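Brown paper, blue tape and a very full room

I only went along to the drop-in at the Flastholm rooms to return a casserole dish. That was at half past ten in the morning, and I came out well after lunch with glue on my sleeve and a firm opinion on the best sort of masking tape, so you can guess how it went.

The September sorting days are back, for anyone who missed the notice on the door (it was a small notice, and somebody had pinned the choir rehearsal times over half of it). The idea is the same as last year. People bring in the drawer, tin or carrier bag they have been avoiding since spring, tip it out on a papered table and go through it in company. Pens, buttons, keys, fuses, foreign coins, the lot. You take home what you want, the rest goes into the swap boxes by the window, and there is tea throughout.

What is new is the table covering, and I have to say I was more taken with it than I expected to be! Rin Maruyama, who is running the mornings this time, has done away with the old plastic cloths and gone over to brown kraft paper with a grid of dark blue tape on top. Each square is for one kind of thing. You can write on the paper if you like, though most of us didn't bother and just remembered that the buttons were two along from the corner.

"Last year everything ended up in one heap in the middle," Rin told me while she was cutting more paper in the kitchen. "You'd sort for an hour and then someone would lean over for a biscuit and that was your hour gone. With lines down, people keep to them. I don't know why it works on grown-ups but it does."

It certainly worked on me. I had run home for my own kitchen drawer by then (I live three minutes away, no excuse) and I was very strict about my squares. Rubber bands in one, batteries in another, and a whole square for those little bags of spare screws that come with shelves. My neighbour on the bench had a biscuit tin of her late uncle's, and out of it came a coin with 1777 on it, which stopped the whole room for a good while. There was a lot of squinting and passing round. The man from Fülöp, the clock and watch repairers on the corner, had a look through his eyeglass and thought it was a genuine copper but very worn, and worth more as a story than as money. She has kept it, quite right too.

Laying the paper is a job in itself, as I found when I was roped in to help with a fresh table. The roll comes from Zorolska, the packaging shop by the station, who let the group have it at cost. It is heavier than it looks. One person holds the end, the other walks backwards, and then you both smooth from the centre and find there is a wrinkle whatever you do. Rin says to leave the wrinkles alone, they don't bother anyone and they are nothing a button can't cope with. The long strips of tape go on first, all the way across, and then the ones running away from you, and if you press down with the side of your hand as you go it stays put all morning. We had a go with a cheaper tape on one table and it was curling up at the ends before the second pot of tea, so that has been given to the children's corner.

The squares are done by eye, by the way. I asked whether there was a template and got a look. A forearm's length or thereabouts is the rule, and if one column comes out a bit fatter than the next you put the bulky things there.

There were around 15 of us by the end of the morning, which for a room that size is plenty, and a queue for the sink. Indo did the food again, the little café that used to be in the arcade, and brought a tray of potato pastries and something with lentils that disappeared before I could ask what it was called. If anybody from Indo is reading, I would like the recipe please, or at least the name.

A few practical bits, as I was asked to pass them on. The swap boxes have filled up very quickly with felt pens and markers, so if you have more of those, please try them on a scrap of paper first and bin the dead ones at home. Scissors are short. Jars with lids are wanted, the smaller the better, and so are shallow trays. Old keys are fine, there is a chap who collects them for a wind chime (his third, I understand). No medicines and no paint. Paper that has been written on is rolled up and goes in the recycling at the end, so check for earrings before you let yours go. I nearly lost a perfectly good one that way.

Doors are open from ten until one on sorting mornings, and the papered tables are ready from the start, so you can come in and tip straight out. Children are welcome with a grown-up. It costs nothing, but there is a saucer for the tea money. Rin would also be glad of another pair of hands for laying the paper, and says six people is the ideal number for it although she has never yet had more than four.

My kitchen drawer now shuts, for the first time since we moved in. I have started on the one under it, which has the takeaway menus and all the string, and I'm taking it along next time. The casserole dish is still in the hall there, I'm afraid. I put it down by the coats and forgot to tell anybody whose it was, so if you are missing a blue one with a chipped lid, it's yours and thank you for the loan.

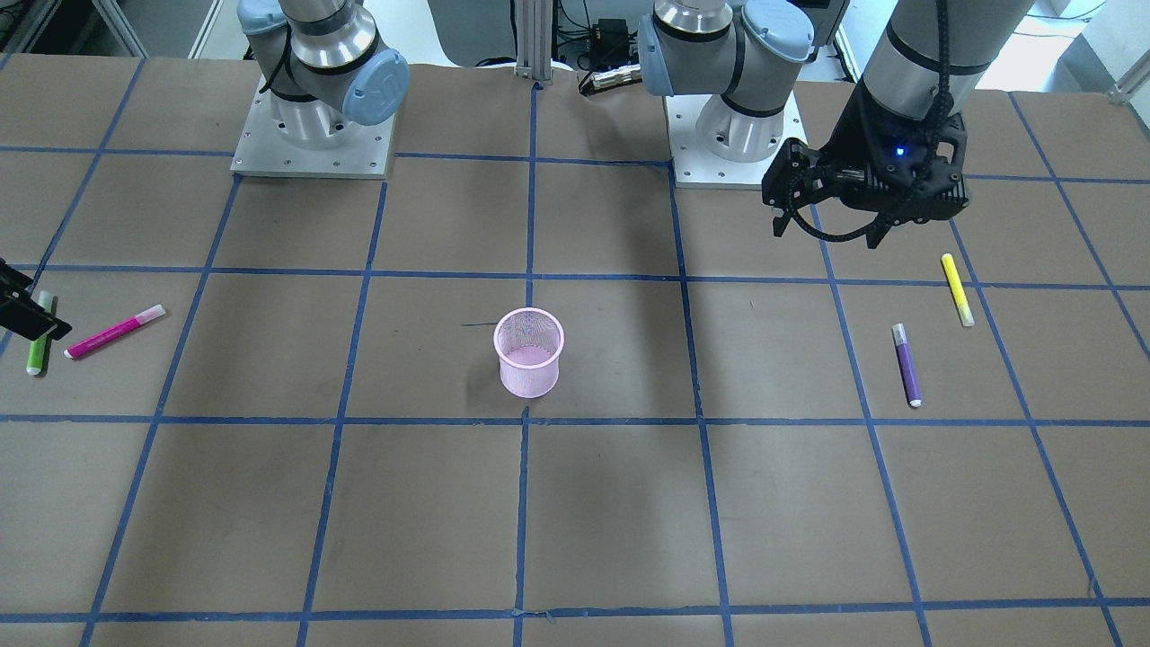

Brown paper down and blue tape on, with a green marker on the table.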